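Friday, December 24, 2021

Up before the generator, which at this time of year is no achievement, the generator having become a late riser. Said the office by torchlight and lost my place twice in the same psalm. The cockerel next door kept perfect time throughout.

The bishop's office wants the year's figures by tomorrow week. There is a form. It asks for baptisms, and I was able to write 4, in ink, with a certain flourish. Then there is a box for "total population of the district", and into that goes 2,148, so that whoever opens the envelope in Stollau can divide one by the other and sigh. There was a larger box underneath for "Remarks". I wrote that the roof of the chapel at Nishad is sound again and that the people are kind. Crossed out "kind" as it looked like an excuse, then put it back.

Father Superior wrote in the autumn that we should "aim for growth". I have been aiming. Old Mrs Bereo's husband has come to the door of the chapel every Sunday for three years and stood outside with his hat on, listening, and last week he took the hat off. I can't find a box for that.

Talha came at nine to help carry benches. He is not one of ours and has no plans to be, and he has done more for Christmas in Flonham than half the parish. He asked why we need the benches when everyone stands at the back anyway. I said it was so that they would have something to stand behind. We carried them regardless. One has a short leg and has had since before my time; my predecessor mentions it in his handover notes, right after the keys and before the Blessed Sacrament.

The crib went up under the side window. We are a shepherd short, so the innkeeper has been moved outdoors and given a stick. Balthasar's arm came off again and I glued it on, possibly at the wrong angle. He now seems to be hailing a bus. The Child stays in my desk drawer until midnight with the stamps and the stapler, as humble a lodging as anyone could ask for.

After lunch (rice, and the last of the tinned pears, which I had been saving for the feast and then did not) I printed the carol sheets. The printer managed the first two verses of everything. We shall be singing short carols.
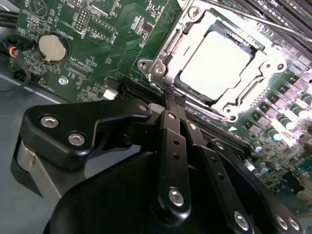

Green motherboard, black gripper.

Rain from three until five. I walked down to the river houses with Communion for the sick, 2 of them at present, and both better company than I am. The first wanted to talk about her grandson's wedding in January. She has asked me to bless the rings, the motorbike and a goat. I said yes to the rings and that I would look up the rest. The second slept through most of it and woke up at the Our Father to correct my accent. He's right, too. I have been here eleven years and still say "bread" in a way that makes people look at their shoes.

Came back to find that the children had held their own rehearsal. The angel and Herod have swapped parts because Herod has the better costume. Mary wants a line. I pointed out that she has several in Luke, and she said those were too long.

I keep going back to that form. Last year I put the Christmas attendance at 103, and got a pleasant note back asking whether it could be improved upon. It could, I suppose. Most of the 103 came for the sweet cakes afterwards, Talha and all his cousins among them, and stayed until the lamps ran dry. The first time round, as far as I can make out, it was a couple of tired parents and some men off the night shift, and no return was filed.

Half past ten now. The bell rope is damp and wants careful handling. Must remember: matches, the second stole, the Child out of the drawer.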